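六十秒里的手艺：与止血师多明戈·阿拉维纳谈拳台角落

在职业拳击比赛的转播里，观众很少记得住止血师的脸。局间休息的一分钟，镜头通常对着教练和拳手，止血师只露出一双手和半个肩膀。多明戈·阿拉维纳做这一行之前打过业余比赛，后来在Lomolach镇的Grenon拳馆带过一阵少年班，再后来专门做角落里的活：赛前缠手，赛中处理伤口和肿胀。采访是在拳馆二楼的办公室进行的，分两个下午谈完。楼下一直有人打沙袋，有几段录音听不太清楚，后来又通过电话核对过一遍。

阿拉维纳今年六十六岁，二十二岁第一次站进别人的角落，到现在四十四年。他说那次纯属临时顶替。

“原来的助手没赶上车。教练问谁会用棉签，我说我会。其实我只看过别人用。那天拳手没破，我在旁边递了几回水，就这样。要是那天他眉毛开了，我大概就不干这一行了。”

真正学手艺是两年以后的事。教他的人是一位在医院做过护工的老助手，已经过世多年。那人要求他先学看伤口，在很长一段时间里不许他碰药。每次有人在对练中破了皮，老助手就叫他过去，让他说出伤口的走向、深浅，血是往外渗还是往下淌，有没有可能流进眼睛。说错了就重新看。

“他不骂人，但是他会让你一直看到说对为止。拳手坐在那里等着，脸色很难看。你就知道下次要快一点。”

问到一分钟里的具体步骤，阿拉维纳先纠正了提问的方式。他认为一分钟这个说法不准确。铃响以后，拳手要走回来，凳子要放好，人要坐下，教练要站到前面，这些都算在里面；结束前裁判会示意清台，还要再扣掉一截。他自己按四十秒来准备。

“先擦干净。很多年轻人第一步就去按棉签，脸上全是汗和血，药根本到不了地方。我用一条干净毛巾，一下，从上往下，就一下。然后看，看清楚口子在哪里。然后棉签进去，压住，不要动。难的就是不要动。教练在说话，拳手会点头，你的手要跟着他的头走，压力不能变。”

压住以后，他用另一只手处理别的地方，通常是颧骨或者眼眶下的肿块。用的是一块冰镇过的金属压铁，平面朝下，贴住皮肤。他反对用力推。早年有人习惯把肿块往旁边赶，他认为那样会让皮下出血扩散，眼睛反而闭得更快。

“贴着就行，让它冷下来。你推，看上去很忙，教练觉得你卖力。可是到了第八回合，眼睛就没有了。”

最后是凡士林。抹在眉骨、颧骨、鼻梁，伤口上也要盖一层。他说量的多少常常引起争执，抹得太厚，裁判会让你擦掉，擦的时候容易把刚止住的地方又带开。所以他情愿薄一点。

阿拉维纳的工具箱是一只旧的渔具箱，分三层。上层放棉签，都是他自己在赛前一晚卷的。他不买现成的，嫌棉花太松。中层放纱布、剪刀、胶布和手套。下层是冰袋和压铁，外面包一条毛巾。药品按当地委员会的规定带，到场以后先给监督看，看过了再拿到台边。他把棉签咬在嘴里的习惯已经改掉很多年。

“以前大家都那样，咬着，夹在耳朵上。现在想想很脏。现在我有一个小铝盒，别在腰上，盖子一掰就开。”

胶布他用Makard的，原因很简单，这个牌子撕的时候不需要剪刀，边缘也不起毛。前些年有一阵买不到，他试过另外两种，其中一种遇汗会滑，缠好的手在手套里转。拳手打到第三回合跟他说手腕不对，那场比赛他至今觉得对不起人。

说起缠手，他的话比谈止血多得多。

在他看来，缠手决定的事情要比止血多。口子开不开，一半看运气，手骨伤不伤，很大程度上看缠得对不对。他缠一双手的时间不短，而且不喜欢有人在旁边聊天。对方阵营会派人来看，这是规矩，看可以，说话最好少一点。缠完以后监督在上面签字，签过字就不能再动。

“先问他，哪里疼。每个人都有一只手是疼的，他们不一定告诉教练，但是会告诉我。我坐在他面前，拿着他的手，他不好意思撒谎。然后叫他张开手指，张到最大，我再缠。你要是让他并着手指缠，一握拳就勒住了，血过不去，到后面手是麻的。”

他有一本硬皮本子，每缠完一场就编一个号，记下姓名、体重、哪只手有旧伤、用了几层纱布。最后一条的编号是1277。有些名字出现过很多次，有些只有一次。他翻到中间某页，指着一行说，这个人后来开卡车，去年还来拳馆坐了一会儿。又翻了几页，指着另一行，没有说什么，把本子合上了。

雷纳托·西斯特纳斯在Grenon拳馆做主教练，跟阿拉维纳搭档的时间最长。他在第一天下午中途上楼找钥匙，听见我们在谈缠手，就靠着门框听了一会儿。

“他缠手的时候我不进去。”西斯特纳斯说，“我进去就想讲战术，拳手一听战术，手就握起来了，他要重新来。我们吵过一次，就那一次。”

阿拉维纳说不止一次。

两个人对局间休息的分工有明确的约定。铃响后，阿拉维纳先进绳圈，西斯特纳斯晚一步。如果拳手脸上没有破，阿拉维纳只给水，不说话，站到侧面去。如果破了，西斯特纳斯把位置让出来，人蹲低，从下面跟拳手讲。讲话不超过两句。西斯特纳斯承认自己年轻的时候话太多，有一次从头讲到清台，拳手回去以后什么也没有做。

“我问他，你听见了没有。他说听见了，但是不知道先做哪一个。”西斯特纳斯说，“现在我只讲一个。左手抬高，就讲左手抬高。”

要不要告诉拳手伤得怎么样，两人的看法不一致。西斯特纳斯主张不说。阿拉维纳主张说实话，但要挑能用得上的部分说。比如伤口在眉毛外侧，血不会进眼睛，这句话就值得说，拳手听了不会一直拿手套去抹。伤口在眼皮上，他也会说，不过说法要换成“这边不要再让他碰”。

“骗他没有用。他自己尝得到血。你说没事，他就不相信你了，下一回合你说什么他都不相信。”

谈到停赛，气氛严肃了一些。止血师没有权力停止比赛，可以停的是台上裁判，医生提建议，教练也可以代表拳手弃权。但是最早看清伤口的人往往是止血师。阿拉维纳说，他一生中请教练停过几次比赛，教练听了的有，没听的也有。

他讲了一场在Saavedra体育馆的比赛。拳手叫法昆多·富恩特阿尔瓦，当时打超轻量级，正在往上走，那一场赢了就有机会争洲际头衔。第五回合头部相撞，左边上眼皮开了一道竖口子。

“横的不怕，竖的怕。竖的你压住上面，下面在流，压住下面，上面在流。而且它在眼皮上，很薄，没有地方让你使劲。我把它止住了，第六回合回来，又开了。再止，第七回合回来，比原来长。我就跟雷纳托说，这个我可以再止一次，但是再开就不是皮的问题了。”

西斯特纳斯当时没有马上回答。他问富恩特阿尔瓦看不看得见，拳手说看得见。西斯特纳斯伸出手指让他数，他数错了。比赛就停在那里，按当时的计分，富恩特阿尔瓦在三张记分卡上都领先。因为头部相撞被裁定为意外，回合数也够了，最后看的是记分卡，但教练弃权的先后和裁判的判定之间有争议，两边为此交涉了很久，结果改过一次。

“他恨了我们差不多一年。”阿拉维纳说，“在街上见到我，过到对面去。后来他自己回来了。回来那天也没有说什么，换好衣服，坐下，把手伸给我。”

我给富恩特阿尔瓦打了电话。他现在已经退役，在Lomolach做装修，周末帮拳馆带新人。他对那场比赛的记忆和阿拉维纳的说法大致对得上，只在一个地方不一样：他坚持说手指没有数错，是灯光太亮。

“不过也没有关系了。”他说，“我女儿那时候还没有出生。我现在两只眼睛都能看见她，这个账我会算。多明戈从来没跟我说过对不起，我也没有要求他说。他那个人，你受伤的时候离你的脸只有一个手掌那么远，呼吸都是稳的。你就跟着他稳下来了。别的我讲不出来。”

富恩特阿尔瓦还提到一件小事。每次赛后，阿拉维纳会到更衣室把缠手布剪开，从掌心那一面剪，剪完不扔，翻过来看里面有没有血，再按一遍指节。他说自己打了那么多年，有一处骨裂就是这么按出来的，当时他正兴奋，一点也不疼。

拳馆的年轻一代里，内莉达·卡拉斯科跟着阿拉维纳学得最久。她原来是理疗师，来拳馆给人处理肩伤，后来对台角的工作有了兴趣。第二天下午她也在场，负责把阿拉维纳跳过去的部分补上。

比如说棉签。阿拉维纳讲到自己卷，卡拉斯科补充说，棉花要顺着一个方向卷，头部收紧，长度要跟伤口配，所以每场要准备几种不同的尺寸。她刚开始卷的那些全都被退了回来，理由是一压就散。她回家对着电视机卷了一个冬天。

“他检查的办法是放在水里，用两个手指捏。”卡拉斯科说，“散了就丢。他不会告诉你哪里不对，你自己去看丢掉的那个。”

阿拉维纳说那是因为哪里不对看得出来。

卡拉斯科第一次独立站角落是在一场四回合的比赛，拳手鼻子出血，并不严重。她按照学的做：让头微微向前，不要仰，按住鼻翼，提醒用嘴呼吸，不要往外擤。拳手不听，擤了一下，眼眶下面马上鼓起一块。她当时有点慌，以为自己做错了。阿拉维纳坐在台下第二排，没有过来。

“后来他跟我解释，那是气进去了，骨头可能有问题，应该马上告诉医生。”她说，“我告诉了，但是晚了一个回合。现在我第一句话就讲这个，不要擤鼻子。还没有打我就讲。”

她认为这个行当里可以写成文字的部分比老一辈以为的多。她正在整理一份给新人的手册，内容包括器材清单、各种伤口的处理顺序、什么情况必须叫医生、赛后怎么交代拳手和家属。初稿写到八十页，阿拉维纳要她删掉一半。两个人为哪一半该删争了一段时间，到采访时还没有定下来。

“他要把图都留下，把字删掉。”卡拉斯科说，“我说图上没有写为什么。”

“他们在台上没有时间想为什么。”阿拉维纳说。

“所以要在台下想。”

他想了一下，说那可以留二十页。

关于拳馆收不收钱教这门手艺，两人倒是意见一致：不收，但是要来得够久。小型赛事的止血师收入很低，有些主办方连路费都不给，来学的人多半另外有工作。阿拉维纳自己在五金店干到退休。他不赞成有人一上来就问能不能跟大牌拳手，也不愿意谈那些站在冠军身边出名的同行，只说他们里面有几位棉签卷得很好。
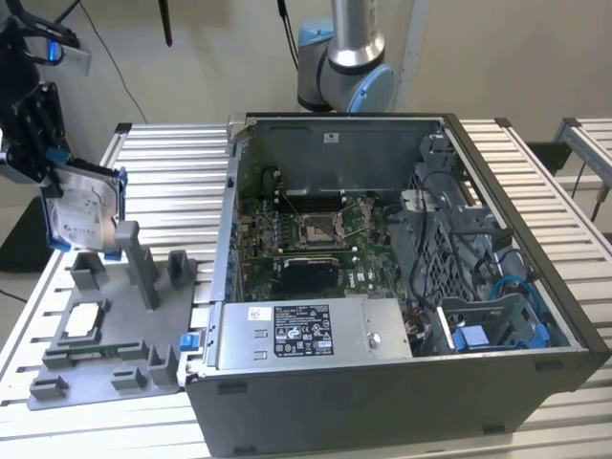 止血师到底应该懂多少身体里面的事情，是两天里谈得最散的一段。阿拉维纳没有上过解剖课，他的知识来自医院的旧挂图和一次次问医生。费尔明·贝尔加拉是本地赛事的随场医生，跟他认识很久，不止一次劝他去读个证书。他后来去读了，成绩不错，但是仍然觉得眼睛看过的和书上画的隔着一层。他打了个比方，说你把一台台式机放倒，侧板卸掉，里面就朝上摊着：绿色的主板，内存插槽一条一条平行排着，旁边的处理器插座空着，固定用的金属框和拉杆都露在外面，连板上印的小小的Dell都认得出来。什么都在眼前，缺了哪一块，看一眼就知道。“人的脸没有侧板。”他说，“我只能看见口子，底下有什么，要靠手，靠他的反应，靠他上一回合是怎么走回来的。所以我从铃响就开始看他走路，他还没有坐下，我已经看了一半。”

贝尔加拉医生对这一点很认同。他在电话里说，止血师给他的信息往往比检查灯有用，因为止血师知道这个人平时是什么样子。

“我上台边去看，拳手对我会撒谎，这是肯定的。我问他头晕不晕，他说不晕。我问他在哪里，他说在Saavedra，背得很熟。可是多明戈会看我一眼。他不说话，规则上他也不应该替我下判断，可是他看我一眼，我就多问两个问题。”

医生认为，过去一些年里台角最大的进步和药没有关系。以前大家只关心血，血止住了就算处理完，头部受到的冲击没有人提。现在至少在Lomolach，赛后拳手离开之前要有一个固定的询问，并且要有同住的人在场听。卡拉斯科手册里的那一章就是他帮忙看的。他说那一章无论如何不能删。

阿拉维纳对此的态度比较复杂。他同意询问应该做，也承认自己年轻时见过一些情况，当时不懂，只给人冰敷就让人坐夜车回家了。

“有一个孩子，回去路上一直睡。我们都说他累了。第二天他没有事，后来也没有事。可是我现在想起来，还是会出一身汗。那时候要是有事，就是有事了。”

他说完停了一会儿，问要不要喝茶，然后下楼去烧水。卡拉斯科趁这个时候说，他每次讲到这里都要去烧水。

谈话后来转到对练。阿拉维纳认为外面的人太看重比赛中的伤，其实大多数口子是在训练里种下的。一道眉骨的旧伤如果没有长好就去对练，皮肤下面是脆的，到了比赛一碰就开。他要求缝过针的人在拆线以后再等，等到他用拇指横着推那块皮肤，底下能滑动，才准戴头盔打轻的。很多人等不及，偷偷跑到别的拳馆去打。

“他们以为我不知道。回来以后我一推，就知道了。”

西斯特纳斯在训练安排上会迁就他。有一年两名主力都因为眉骨旧伤被他压着不许对练，西斯特纳斯只好改成打手靶和步法，备战计划全部重排。他说当时很恼火，但那两名拳手上场以后都没有破，他也就没有再提。

还有减重的问题。脱水的皮肤更容易裂，这一点阿拉维纳深信不疑，贝尔加拉医生的说法比较保留，认为脱水的危险主要在别处，皮肤是次要的。不过两个人的建议相同：不要在最后一天减太多。阿拉维纳缠手时能从手上感觉出一个人称重前遭了多少罪，皮肤捏起来不回去，指甲颜色发暗。遇到这样的，他会告诉教练，头两个回合不要叫他去拼。

业余选手和女子选手的比赛越来越多，阿拉维纳的工作也有变化。卡拉斯科接了其中大部分。她说女选手的头发是一个实际问题，辫子如果编得太紧，额头皮肤绷着，发际线附近容易裂；编得太松，打到一半散开，裁判要暂停。她现在赛前会把编辫子的时间也排进去，放在缠手之前。阿拉维纳承认这件事他从来没有想过。

被问到有没有打算什么时候不干，他没有给时间。他的右手拇指关节已经变形，压棉签压久了会抖，所以现在超过八个回合的比赛由卡拉斯科主手，他在旁边递东西，跟二十二岁那次干的活差不多。缠手他还自己缠，缠一双要歇一歇。

“眼睛没有问题，看还是看得清楚。手慢了。手慢了就不应该在前面，应该在后面。这没有什么好难过的，拳手也是这样。”

卡拉斯科说他嘴上这样讲，上个月一场六回合的比赛，口子一开，他还是先把手伸了出去。她只好用胳膊肘把他顶开。

“顶得很重。”阿拉维纳说。

九月里Grenon拳馆有一场地方性的比赛，阿拉维纳要缠三双手。采访结束的时候他正在找胶布，架子上Makard的只剩下一卷，他让卡拉斯科打电话去问店里有没有货。店里说要等。他把那一卷放进渔具箱中层，又拿出来看了看还有多少，再放回去，扣上了箱盖。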